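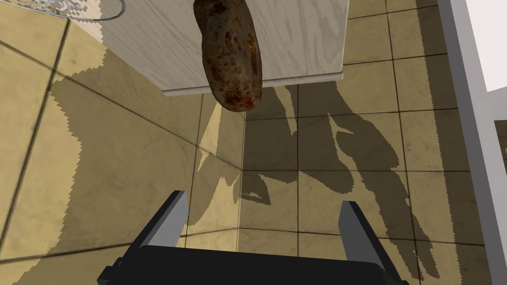 Good evening, everyone, and thank you to the Dorneck reading circle for having me back. (Wait for the door to close, then begin.) Tonight's book is The Patient Governor by Ottmar Kramer, and I'd like to start with how plain it is. Kramer spent 28 years as a clerk in Vustville, writing down what other men decided, and when he came to give advice of his own he gave it in kitchen words. His second chapter compares a good town to a potato, and you have one on the screen, so do have a look at that skin: the dark brown, the rusty orange, the paler patches, the speckles all over. Kramer says a governor who wants every street the same colour will end up peeling away most of his town. It always gets a laugh, and I think he meant it to – but he goes straight on to taxes, so be ready for the change of mood.

Pause here and ask who has read the Sperling chapter. If there are plenty of hands, skip the plot. If not, tell it briefly: the lord of Sperling promises his people 1,000 sacks of grain, finds 745 in the barn, and has to choose between saying so and keeping quiet until August. Kramer lets him keep quiet for almost the whole chapter, and I do love how long he makes us sit with it.
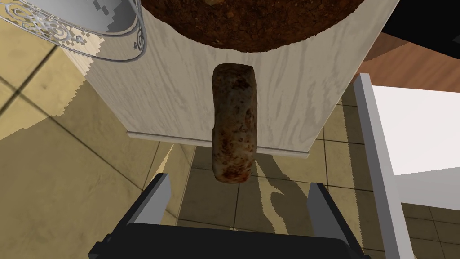

Notes last changed: Oct 22, 2025

Now the harder part. Read the passage from chapter 9 slowly, the one starting "A ruler is thanked for bread and remembered for the queue." Last time I rushed it and had to go back. Say a word about the Flidar edition too, as its footnotes are very good on the old weights and measures, and somebody is bound to ask.

Then the question I'd like us to talk over together: does Kramer want his governor to be kind, or only to look kind from the town square? I have changed my mind on this more than once, and I'm happy to say so out loud. Leave plenty of time for it, and don't fill the silence – drink some water instead. Tea is in the back room afterwards, and the spare copies are on the chair by the piano.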